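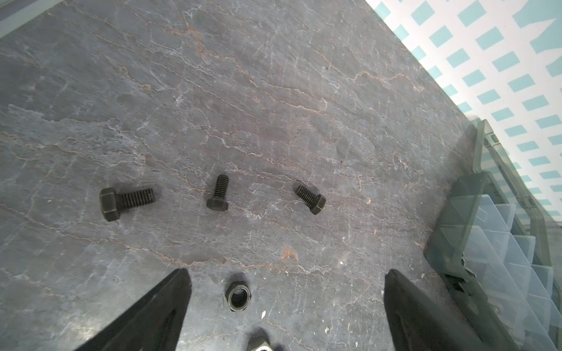

Three black bolts on a dark gray surface.

How Do Video Games Remember Where You Were?

Reading time: 3 minutes

Search for a game or a topic

You are deep in a cave. You have a lantern, 28 gold coins and one heart left. Then it is dinner time, so you turn the game off. When you come back, you are still in the cave with the same lantern and the same coins. The game kept them in a save file.

What is a save file?

A save file is a list of facts that the game writes down. It is stored on your console, computer or tablet, or on a big computer far away that your device reaches over the internet. The second kind is called a cloud save.

Take a game called Stekevine, where you explore an island. Its list might say:

Player name: Skerero
Place: north cave
Coins: 28
Hearts: 1
Doors opened: 2

The game reads this list when you press Continue. It puts you in the north cave, gives you your coins and leaves those doors open.

What does not get saved?

A lot of things. The save file has no picture of the cave in it. The walls, the music and the way a bat flaps its wings are already part of the game, and they are the same for every player. The save file only needs the facts that belong to you.
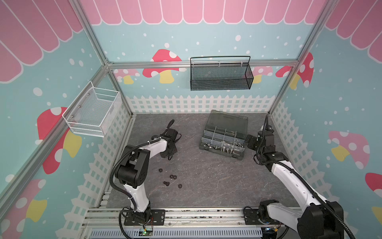 Game makers have to decide which facts are worth keeping. A tree that never moves can be left out, but a tree you chopped down has to go on the list. Think of a background like this one, with red and pink mushrooms, a white picket fence and a striped awning. If it were a shop in a game and you could not change anything in it, the save file would need only one fact, that you are in the shop. If you could pick the mushrooms, the game would have to remember each one you picked.

Save points and autosave

Some games let you save only in certain spots. In Daloncombe, you have to find a bell and ring it. There are 23 bells, and a few are hard to get to. If you lose all your hearts, you go back to the last bell you rang.

Other games save by themselves every few minutes or when you walk into a new area. This is called autosave. You may see a small spinning shape in the corner while it happens. Do not turn off the power then. The list may be only half written, and the game might not be able to read it later.

Why are there slots?

A slot is a space for one list. If a game has more than one slot, you and your sister can each have your own adventure. Check the name on the slot before you save. Saving over an old list usually erases it.

Words to know

Load: to read a save file and start from there.
Overwrite: to put a new save where an old one was.
Corrupted: damaged so that the game cannot read it.

Written by Uriel Meléndez

Last updated: March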